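Planner catch-up, Thursday, notes by me (Malou)

Ingvar and I, plus Gatska on the call. I went first – 108 of 154 sink runs in sim now plan without a collision, and I'm very pleased!

1. Sink approach
We agreed to keep the wrist tilted down over the left basin and give the soap dispenser more padding. 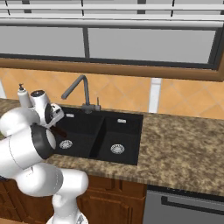
2. Mumance logging
Ingvar wants the cap raised to 1,000 steps. Fine by me, but he's doing the merge.

3. Next time
Gripper timeouts, and Drirthorpe's licence.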